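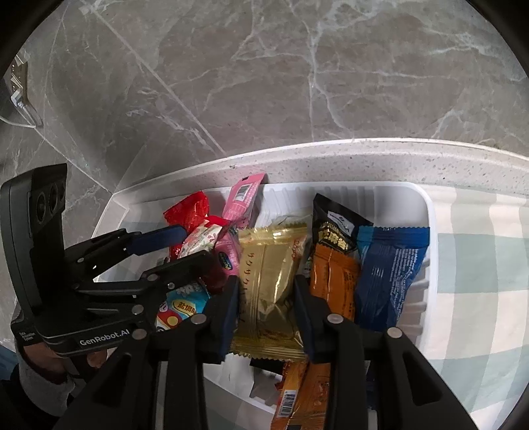 Slide 1: Title

Remixing other people's songs: what we learned putting out the Drakier remix EP

Say hello, say who I am (Callum Sedgwick, I run the label side at Madska). Thank Feven Moges for setting up the session. Questions at the end, but shout if the sound is too low at the back.

Slide 2: Where the record came from

Drakier's album came out in April. Four of the songs had vocals strong enough to stand without the band. We asked five producers to pick one each. Two of them picked the same song, "Samir", and we let them.

The budget was small. Everyone got the same flat fee and a share of the income from their own track. Put this in writing before any files go out. We did it after, and it cost us two weeks of emails.

Slide 3: What to send a remixer

Dry vocal, all takes that made the final mix. Drums split into kick, snare and everything else. Bass on its own. Tempo and key in the folder name.

Bontu Admasu mixed the album and printed the stems. Her first folder had 40 files in it. Kiros Asfaw used three of them. Ask people what they want before you spend a day bouncing synth layers.

All files should start at the same point, even if the part doesn't come in until the last chorus. One of our backing vocals started where the singing started, and a remixer placed it a bar late. He liked it there. It stayed.

Slide 4: Play clip A (album version of "Samir", first verse)

Let it run to the end of the verse. Don't talk over it.

Point out: the guitar does most of the work. The voice is fairly low in the mix, and the snare is buried.

Slide 5: Play clip B (Fasil Wako remix)

Same verse. Fasil took out the guitar completely and kept the tempo. The bass line is new. He pitched one word of the vocal down and used it as a drum fill.

Then clip C, the Tredard version. Half the speed, no drums for the first two minutes. Only play the opening, it is slow and the room will get restless.

Ask for a show of hands on which one they would put first on the EP. We put Fasil's first. I would now go with Tredard.

Slide 6: Notes and revisions

We allowed one round of notes per track. Most of ours were about length. Radio people asked for shorter edits and DJs asked for longer intros, so in the end we made both for two of the tracks.

A note we gave and regret: "Can we hear more of the chorus?" Kiros put the chorus back in and the track lost its tension. We released his first version. Read out his email if there's time (printed copy in the folder).

Slide 7: Pressing and release

We pressed 200 copies on 12-inch vinyl. Side lengths matter here. The Tredard track is long, so it sits alone on side B and sounds louder for it. The other tracks had to share side A or go digital only. Tell the producers which it will be before mastering. Fasil found out from the sleeve proof and was right to be annoyed.

Instrumentals went up online on the same day. They got more DJ play than the vocal versions.

Slide 8: What we would change

Contracts first.
Fewer stems.
Master everything in one sitting, with one engineer. We used two and the levels didn't match.
Allow longer for test pressings.

Slide 9: Questions

Likely ones: how we chose the producers (we wrote to people whose records we owned), whether it made money (vinyl broke even, digital made a little), whether we need the songwriter's permission (yes, get it by email at the very least).

If it goes quiet, play clip D, the Bontu dub. Leave the contact slide up until the next speaker is ready.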